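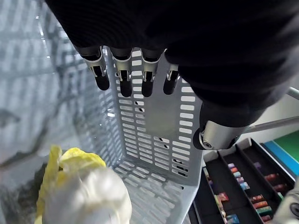

4. Recording your first task on the Grasero

By now you should have the Ruddock gloves calibrated (section 3) and both arms following you without any jumps. If they still twitch when you sit down, go back and do the calibration again, I'll wait! Everything below is for the basket tasks, which is what I start all my new people on.

4.1 Before you press record

1. Put the basket where both hands can get to it. Check this by moving the arms there, slowly, with recording off.
2. Open Privum and choose New task. Give it a name you'll recognise in May, so "pick up from floor, put in basket" and please not "test final 2".
3. Look at the wrist view as well as the head view. From the head you get a lovely idea of the room, but the wrist is where you'll see whether your fingertips are going to clear the basket wall or clout it.
4. Hold both hands open and still for 3 seconds. Privum takes this as your starting pose.

Caution: keep one foot on the pedal the whole time. Lifting it freezes both arms where they are, and that's the quickest stop you've got. The red button cuts the power, so the arms can sag, and I'd keep that for real emergencies.

4.2 Doing the task

5. Press record and bring one hand towards the object. Go at the speed you'd use to pass somebody a full mug. My first batch was far too quick and I had to bin the lot.
6. Come in from above with the thumb well out to the side. Flat things on carpet are the fiddly ones, so let the fingertips touch down first and then bring the thumb across to meet them.

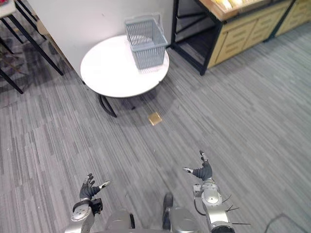

7. Lift straight up before you head for the basket. It's very tempting to drag the hand across in one big swoop, but the robot will copy the swoop too, and sooner or later it'll catch the edge of a table.
8. Stop over the basket, lower a little, open the hand fully and back out the way you came in.
9. Go back to your starting pose and press record again to finish.

Note: if you fumble, carry on and recover as you naturally would, then tag the take "recovered". I used to delete these. Sioned Prothero talked me out of it, and the robot got noticeably better at second tries once we left them in.

4.3 How many takes?

I aim for 32 good ones per object, moving the object a hand's width or so between takes. Have a break when your shoulders start to ache (mine go well before my patience does). Save the session before you take the gloves off, then go to section 5 for trimming.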